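Birholm House Notes
January
By Ida Nolte

TABLES, PLANTS, CLOTHS - the winter reset

Quick one this month because the print run goes out Monday and I am writing this with a coat on. The big subject is tables. Again. Sorry to those of you who only read for the soup dates (they are at the bottom).

So. We spent two evenings going through everything that lives on top of a table in this building. Cloths, pots, trays, the little black boxes, the sugar things. The front room is done. The long room is half done. The upstairs landing we are not talking about.

First the cloths. We own 57. I know because I counted them twice, once folded and once when they had all slid off the chair. A good many are fine. Some have been ironed on the wrong setting and have a shine to them that will never leave. Those are now for the paint group, bottom shelf, left side, please don't put them back with the good ones. Please.

The flowered ones are staying out through the end of winter. There was some feeling that they are too springlike for this time of year. I disagree, it's gray enough outside. Plain ones come back when the tulips do.

Plain dark cloths are for wiping and for standing things on. Fold them, leave them on the table, fine. Don't hang them over the radiator, they go stiff as a board and smell like one too.

Now plants. The ferns have gone home with whoever would take them. Ferns want misting and somebody to worry over them and we are not that household. Small succulents only from now on, two to a table, in the smallest pots you can find. They come from Güler on the corner, who let us have the last tray at half price since a few were leaning. They've straightened up. Mostly. 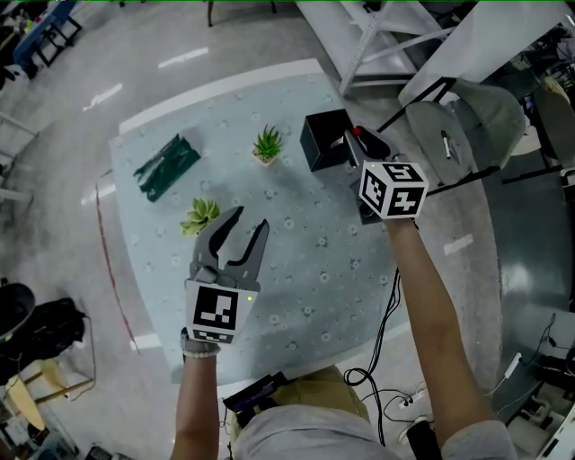 Watering: every other week at the very most. A tablespoon. Not the dregs of your tea. If the leaves at the bottom go soft and see-through it's had too much, leave it alone for a month and it may forgive you. Turn the pot a quarter when you think of it so it doesn't grow all to one side. And keep them up at the far side of the table, away from elbows. We lost a nice one in the fall to a sleeve.

No feeding until spring. I have hidden the bottle.

Boxes next. The open black ones are for whatever is on the table that has nowhere to go - pens, clips, somebody's earring, the tape. At the end of your session tip it out and sort it. Things go back to the cupboard, trash goes in the trash. What I found in the first one I opened: four dead batteries, a cough drop, half a raffle ticket, number 329. If you are holding the other half of 329 you did not win but I would like to hear from you.

The cupboard itself has new labels, done on the Romis label printer, which jams if you go over twelve letters. That's why it says TABLECLTHS. It stays.

Wobbly legs. The rectangular table nearest the window in the long room has been fixed with a felt pad under one foot. Do not take out the felt pad. Someone took out the last felt pad. If the table rocks, tell me or write it in the book, don't fold up a napkin and shove it under there, they go damp and stick to the floor and then I am down there with a butter knife on a Monday morning.

Stains, as asked. Several of you stopped me about this.

Candle wax - let it go hard, scrape with something blunt, then brown paper and a warm iron. Warm.
Coffee - cold water right away, then the normal wash.
Beet - cold water, then patience. We have one pink-ish cloth now.
Ink - give it to the paint group.

Wash bag is on the hook behind the kitchen door. When it's full to the drawstring someone takes it home, there's a sign-out sheet. I see the same 4 names on the sheet every month and I see them and I am greatful. The rest of you have washing machines, I have been to your houses.

Still wanted: pots. Small, square, white if you have them, since that's what matches. No terracotta with the moss on. Also a long shelf or a narrow side table for the landing, no deeper than a forearm or the door won't open. Etudora has offered us a plant stand but it's three tiers and wrought iron and I don't think the four of us who'd have to carry it up those stairs are on speaking terms.

Long room gets finished this coming week, evenings, from 6:30. Bring rubber gloves and something to kneel on. Tea provided, cake if Birholm Bakery has ends left over.

Oh and the clips! The metal cloth clips go in the tin with the lid, not loose in the drawer. I have a mark on my thumb.

Soup is the first and third week as usual. Lentil then potato.

Ida

Birholm House Notes - contact Ida Nolte at the front desk or leave a note in the book. Copyright Birholm House. Back to top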